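White board on top of a wood table: leave it loose or fix it down?
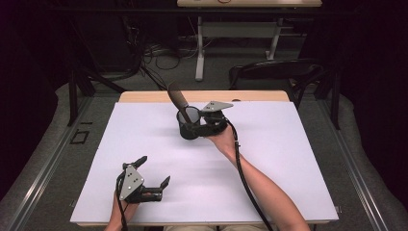

The table with the board on it, black cup in the middle.

Posted in Tables & Work Surfaces
3,738 views

Hi all! I have a rectangular table with a light wood top, and I've put a big white board over it that covers nearly the whole thing. There's one strip of bare wood left along the far side, and I kind of love how it looks. I use the table for sorting small stuff, mostly pens, brushes and odds and ends that live in cups, and wow, what a difference a plain white surface makes! Dark things show up right away. I used to lose a black cap every single day.

Now the trouble. The board slides. Only a little, but when I lean on the near side it creeps away from me, and by the end of a Sunday afternoon I've pushed it over my nice strip of wood. I'd like to fix it in place without wrecking the tabletop, because the table came from my aunt's house and I want to be able to take the board off again.

Second thing, the cup. It's a straight black one with a gray inside, and when I put something long in it the thing leans way over to one side and I'm always sure the whole cup is going to tip. Is there a trick for that, or do I just need a heavier cup?

The board is a Hodano, if that helps anyone. Thanks in advance, I read this site way too much!

hinge_and_dowel
344 posts

Great setup, and please don't screw it down! I've had a board like that on my bench for years and the answer is shelf liner, the rubbery kind with holes in it. Cut it a bit smaller than the board so it doesn't peek out, lay it flat on the wood, put the board on top and press down all over. Mine hasn't moved since spring, and I lean on it like crazy.

A few things I learned the slow way:

Clean both sides first. Crumbs or sawdust under the liner and it slides just like before.

Lift the board every month or so and let the wood breathe. Some liners leave a mark on a finished top if they sit there too long in the heat. I got a faint waffle pattern on mine one August and it took a lot of rubbing to get it out. With your aunt's table I'd try a small piece in a corner for a couple of weeks.

If you'd like something firmer, two small clamps on the far side work really well, and your strip of bare wood is a good place for them. Put a scrap of felt under each jaw. I use the little Grundix ones, which are cheap and don't stick up too high.

For the cup, put weight in the bottom! A handful of clean gravel or some big steel washers, then a circle of felt on top so it doesn't rattle. You'll be amazed. The long things will still lean, but the cup stays put.

marbletop
24 posts

double sided tape. done

(ok, the removable kind. I used the regular kind once and had to pry the board off with a putty knife)

paperboat_mo
185 posts

Seconding the shelf liner, it's wonderful stuff! I only want to add something on the cup, having gone through every possible cup in my house.

Width matters as much as weight. A narrow cup with one long thing in it is always going to look like it's about to go over, so either fill it up (five or six brushes hold each other upright, it's lovely) or move the long ones into something wide and low. I keep my longest in an old Morais jam crock and the short ones in a regular cup.

You can also crumple some of that leftover shelf liner and stuff it down inside the cup. It grabs the ends and they stand up much straighter. Easy to pull out and wash, too.

And a tip for the board itself: white shows everything, so wipe it at the end of the day and not the next morning. Dish soap and a soft cloth is plenty. I tried the Uvel spray on mine and it left streaks I could see from across the room, so I'm back to soap.

Come back and tell us how it goes. I'm curious if the liner is enough with you leaning on it!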